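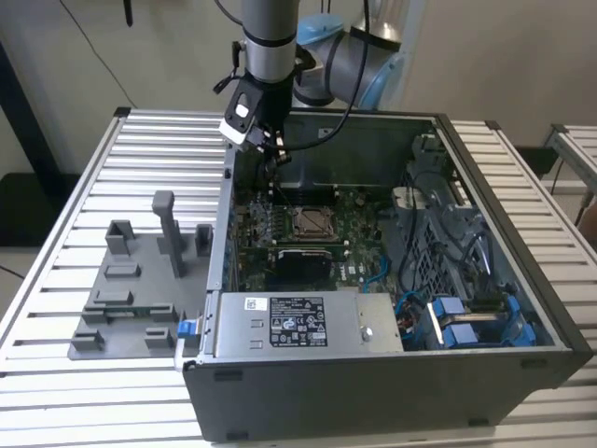
Old Tower, Lid Off

Crenshaw is what we call this black desktop case (it came from a house on Crenshaw, and the name stuck). I paid 30 dollars for it back in December and carried it up to the workroom at Riltenitz myself, which my shoulders still remember.

The opening shot has it lying on its side on the long slatted table, my favorite way to work on a case – everything faces up and you can get at the screws without kneeling. The green motherboard is in there with the CPU socket showing and no cooler on it. I love a bare socket, with that little silver lever sitting beside it. The compact black graphics card is in its slot just below.

Along the front is the silver power supply with its label full of tiny print. I always tell people to read that label before they buy any parts, and then I forget to do it myself. And look at the blue! The release latch, the rounded handles on the drive carriers, the SATA cable running up beside the board – somebody at the factory had fun with that.

My friend Lina Matar wants the gray drive cage out so there's more room for air. I want to keep it. She has built nearly 100 machines and I've built four, so she'll probably win, but I like that perforated panel and I'm being stubborn about it.

Next on my list is a cooler, and then I'll have a go at those black cables around the cage. If you have a spare cooler in a drawer somewhere, write to me!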